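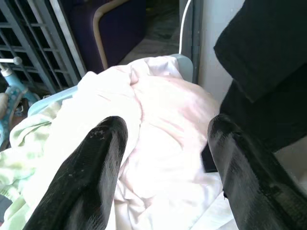

Lanying Ren wrote that the open day at Folwood had been well organized, but that visitors should have been told beforehand how much of the program would be a live demonstration and how much would be a talk.

Replying to the above, posted by Damian_Piatek (Hivero, visitor program)

Thank you for the comment. The notice sent to registered visitors in September listed the fabric handling demonstration as the main item, with a talk before it. We accept that the notice did not give the length of each part. The talk ran over, and the second group had less time at the cell than the first. This will be corrected in the next notice.

Posted by H_Domanski

I attended with the second group and wish to record a different view. The talk was the more useful part. A gripper closing on a heap of cloth is simple to watch and difficult to judge unless one has first heard how the grasp point is chosen. Colleagues who arrived late and missed the talk asked the operator the same questions all over again.

Posted by Lanying_Ren

With respect to Mr. Domański, I did not ask for the talk to be dropped. My request concerned the schedule. Our department sent 5 people, and 2 of them had to leave at noon. They heard the talk and saw no handling at all.

Posted by Ksawery_Sowa

May I ask whether the items were prepared in any way? At the Krajewska demonstration the towels were laid flat, one at a time, and the results were presented as if they applied to ordinary household laundry. I would not wish to see the same claim made here.

Posted by Damian_Piatek

Mr. Sowa, the items in the bin were mixed and crumpled, with one fabric partly under another. They were not laid out singly. No claim regarding household use was made by our staff. Visitors were told that a missed grasp would be left in the run and that the operator would not step in unless the arm stopped.

Posted by Ksawery_Sowa

That is a fair answer. I maintain that a written record of attempts and misses should be available to visitors. Without one, each person goes home with an impression of the few minutes they happened to see.

Posted by H_Domanski

I do not agree that an open day is the place for it. Figures from a single morning would be quoted for years. Those who need test results may request them from Plustska under the usual terms.

Posted by Edmund_Piatek (moderator)

Members are reminded that requests for test results should go to the contact address in the visitor notice and should not be posted in this thread. Comments on the schedule remain welcome. Mr. Sowa's suggestion has been forwarded to the organizers.

Posted by Lanying_Ren

Thank you. Will the slides from the talk be made available to those who registered?

Posted by Damian_Piatek

Yes. They will be sent to all registered visitors by email, together with the revised schedule for the next session.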